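### 3.2 Room surfaces and reported comfort

Respondents were recruited through two housing associations, Psarras and Drurus, and filled in the same form in June and again in winter. Of the 359 forms returned, 125 came from homes with a boarded ceiling in the main room. The rest had plaster or tiles.

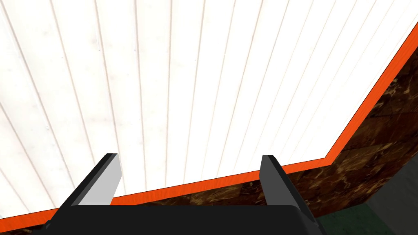
**Figure 4a.** White boarded ceiling with orange trim at the junction with the wall.

Boarded rooms were rated as less echoing than plastered ones, although the gap was small in homes with carpet. Xavier and Leckie found much the same in their earlier survey of rented flats. We did not ask tenants about paint colour, and eight of them wrote about it anyway in the space for comments.

Furniture was harder to deal with. Forms from the Kurnulex estate often left the question blank, and 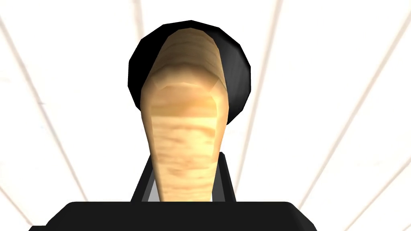
where an answer was given it seldom said how much of the floor was covered. We therefore left furniture out of the main model and report it only for the 40 homes that were visited in person. 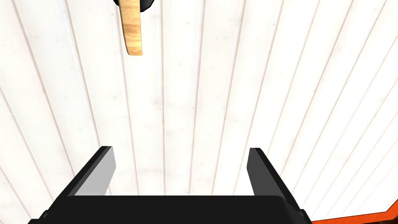

**Figure 4b.** White planks with narrow seams.

Age of the building had no clear effect once floor covering was allowed for. Ceiling height did, mainly in the older Ulent blocks, and is taken up in Section 3.3.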